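Small Shops Rethink the Cutting List

Sawn stock is cheap until it becomes scrap. At Enau, a frame shop that cuts aluminum profile for display cases and machine guards, offcuts used to leave the building by the bin. Byung-chul Yeom, who runs the saws, changed the order of work in August.

The old method cut each job as it arrived. Under the new one, jobs are held until there is enough work to fill a full bar, and the lengths are nested before the first cut. Kerf is entered as a separate value for each blade. Remnants longer than 90 mm are labeled and racked by profile; shorter pieces go to recycling.

Yeom's first nested batch covered 592 cuts. Scrap fell by 11 percent against the batch before it. Lead time rose, and two customers complained. The shop now releases urgent jobs outside the queue and charges for the extra bar.

Squareness is checked at assembly. Diagonals are measured before the corner screws are torqued and again after. A mismatch usually traces to a burr on the cut face, so deburring is done at the saw. Hyun-seo Kwon, who trains new assemblers, also has them check the stop block at the start of each shift.
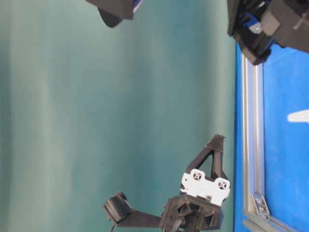
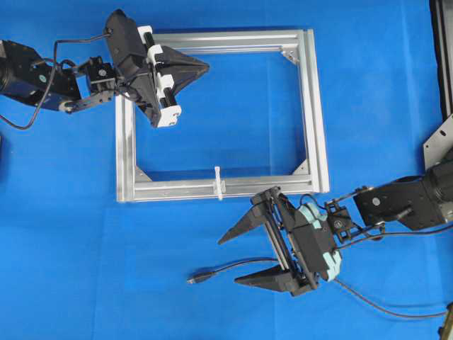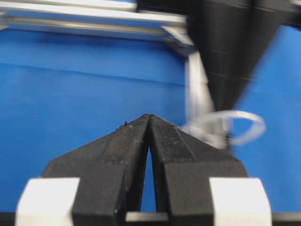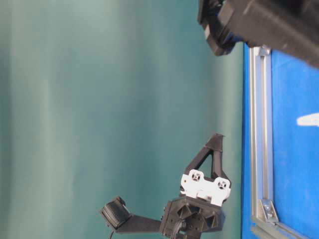
What the Software Leaves Out

Nesting programs treat all stock of one profile as equal. Saturnino Vidal, a buyer at Casitero, disagrees. Bars from different deliveries can vary in finish, and a visible frame made from two of them may show it. He adds a delivery code to every bar and restricts nesting to a single code for display work. The restriction costs some yield.

Storage is the other limit. A remnant rack at Casitero reached 74 labeled pieces before anyone drew from it. Vidal now clears it once a quarter and sells the lot by weight.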